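The Retreat Will Cost You Extra

2024-02-11

The brochure came in the mail with a return envelope already stamped, so somebody at Ivia House has a budget. Ivia is a Christian retreat program for nurses, EMTs and other people who work in hospitals, and it wants me to spend three nights in the hills outside Kelovia finding out what God thinks of my job. I worked as a night nurse for eight years before I started writing. I have some idea what God might think of it, and I doubt He'd want it laminated.

I went anyway, in October, and paid my own way.

Workplace ministries have been around for a long time. Truckers have chapels at rest stops, racetracks have chaplains, and oil rigs get a visiting pastor if the weather holds. Most of these started small, with one person who showed up and kept showing up. What I wanted to know is what happens when that gets a logo and a tiered price list.

Ivia has two tiers. The basic one gets you a bunk, meals, morning prayer and the group sessions. The other one, called Deep Water, adds a private room and an hour with a spiritual director each afternoon. I took basic. At dinner the first night we all sat together, but the Deep Water people had blue lanyards, and by breakfast everyone had noticed the lanyards.

The teaching was better than I expected and also thinner. The leader of our group, a former surgical nurse, talked about Martha and Mary for most of a morning. She was funny and she knew the work. When a man from a dialysis clinic said he hadn't felt anything in prayer since his unit cut staff, she let him finish and didn't hand him a verse. I'll give her that. Then the session ended and we were walked past a table selling the workbook.
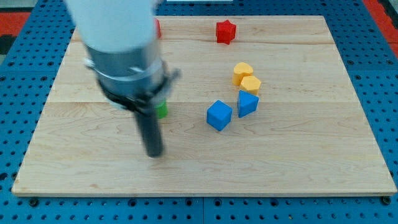

The workbook is where my patience ran out. It has 50 pages, a good many of them blank and ruled for journaling, and it treats exhaustion as a spiritual condition with a spiritual cure. You are tired, it says, because you have been drawing from your own well. Maybe so. You might also be tired from working a double with too few aides, and no amount of journaling is going to fill that schedule. I read the thing twice looking for the word "employer" and couldn't find it.

I raised this with the staff and got a kind answer, which was that Ivia doesn't get into workplace politics. But hospitals pay for some of these spots - the registration form has a box for it - and a hospital that would rather buy prayer than hire help has found a cheap deal. That seems like politics to me.

Across the valley there's an older outfit, the Krūmiņa Fellowship, that meets in a church basement in Dradska and charges nothing. I stopped there on the drive home. They had soup, a psalm and a long silence, and then people talked about shifts, bad knees and a patient who had died that week. A hat went around for a member behind on her rent. The coffee was terrible and the singing was worse, and I'm not sure I believed more when I left than when I came in.

Still, I stayed past the time I meant to leave. Ivia has sent me two more brochures since then, both with stamped envelopes. The second one offers a discount on Deep Water if I bring a coworker.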